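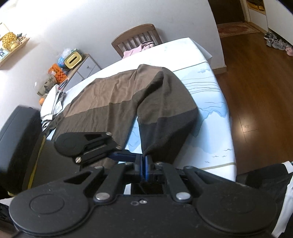 The first thing she wants understood is that she does not enjoy folding. People assume she must. She has been paid to put other people's jumpers in order for the better part of two decades, first on the knitwear floor of a department store that is now a gym, and lately in the spare bedrooms of Korkside, where she charges by the hour and takes her shoes off at the door without being asked.

"I don't find it calming," she says. "Dentists don't find teeth calming. I like it when it's done and I like being paid."

We are in her kitchen, which I had expected to be immaculate. It has a clothes horse in it with a tea towel and one sock. She asked that her name be left out of this, on the grounds that two of her regular clients believe she is their cousin who pops round to help, or have at least told their husbands so.

What do people get wrong? She looks at me for a while, and then at my cardigan.

"They hang knitwear. That's the big one. You put a heavy jumper on a hanger, and by February it's got shoulders like a rugby player and it comes down to your knees. Then they bring it to me as if I could do something about it."

Her own method begins with a bed. Tables, she says, are too narrow for a grown man's sweater, and the floor is for people under 35. A made bed is the right height if you kneel and nearly the right height if you stand, and a fitted sheet gives the wool a bit of grip. A duvet is hopeless. She once tried to fold an entire winter wardrobe on a goose-down duvet in Birkolis and describes it as like ironing on a lake.

The jumper goes down flat, and she doesn't mind it lying crooked across the bed so long as the jumper is straight with itself. The sleeves come out to the sides first. This is where most of us apparently go astray, by grabbing the cuffs and flinging them inward as though the garment were being arrested.

"You run your hand down the sleeve, shoulder to cuff. There's always a crease up by the shoulder, where the sleeve wants to sit on top of the body. If you leave that in, you've folded a lump, and everything you do after that is folding round the lump. Get it out first. Then you can bring the sleeve across."

And the hem?

"Hold the hem. Pinch it, give it a little pull towards you, let go. It takes no time at all. I had girls on the shop floor who'd do all the fancy business with the tissue paper and never touch the hem, and the pile would lean."

She has views on two-tone jumpers, the sort that are tan at the top and some darker shade of mud below. They were everywhere for a couple of winters and she has had a good many through her hands. The difficulty is that the join shows up every mistake. Fold a plain navy crew neck badly and you might get away with it on a shelf. Fold one of those badly and the line goes downhill from left to right, and you will see it each morning when you open the door.

"Some customers wanted the light half showing, some wanted the dark. I used to ask. Then I stopped asking, and it all went a lot quicker."

I bring up the folding board. She had been waiting for me to bring up the folding board. In her last years at the shop the management bought a set from a firm called Voltum, hinged plastic panels that were meant to turn out identical rectangles. Every member of staff was trained on them one morning before opening. There were 5 in the set, she says, and within a month 3 were being used as trays.

"They were fine for T-shirts. I'll give them that. But a thick sweater doesn't want to be flipped. It sort of sighs and slides off."

She still owns one. It is under the cat's water bowl.

The home visits started by accident, when a former customer rang to ask how to store a jumper and would not be told over the phone. Now most of the work is what she calls bed days. Everything comes out of the wardrobe and on to the mattress, and nobody is allowed to stop for lunch until the pillow end is clear. She has learned to set ground rules. No trying things on. No stories about where it was bought, or one story at most. No phoning a sister to ask whether she wants it.

The bed itself tells her a certain amount before she has opened a drawer. Jackets give people away, she reckons. A person who folds their jumpers nicely will still take off a shiny jacket and drop it in a heap by the pillow, and it will stay there, being moved from bed to chair and back, until spring.

"You can't fold those. They're slippery, they fill up with air. I hang them or I roll them, and if the client says it lives on the bed, well, it lives on the bed."

Then there is the fruit. I had not planned to ask about fruit, but she raises it with some feeling. She finds it in bedrooms constantly. Apples on window sills, a satsuma down the side of a mattress, half a banana in a dressing gown on an occasion she prefers not to revisit. Her advice is to put it on the landing before you start, where you will step over it and remember to take it downstairs. Most of her clients eat it instead, which she counts as procrastination.

I ask about bedding, as it seems to be her workbench. She is in favour of patterned sheets, which surprised me. Birds, mountains, wavy lines, she will take whatever is going. A stripe she likes best of all, for lining up a hem, but wavy lines she has come round to.

"Plain white shows every bit of fluff, and then the client starts picking the fluff off, and that's 2 of us not folding."

For washing she is brisk. Less often than you think, cooler than you think, and dried flat on a towel. She uses a wool wash called Matubbar, mainly for the smell, and has no opinion on whether it does anything else. Moths she will discuss only in general terms. Cedar balls are pleasant. Lavender is pleasant. Taking your jumpers out and giving them a shake does more than either, and costs less, and hardly anyone will do it.

Towards the end she makes me take the cardigan off and lay it out. Her own bed is upstairs and, I am told, not available, so we use the kitchen table, under protest. She watches me smooth one sleeve and says nothing. I do the other sleeve. I fold the sides in, bring the bottom up to the collar and stand back.

"Did you pull the hem?"

I had not pulled the hem. She undoes the whole thing, does it again in the time it takes me to find my pen, and hands it over in a tidy block with the buttons on the outside. Outside it has started to rain, and I have to unfold it to go home.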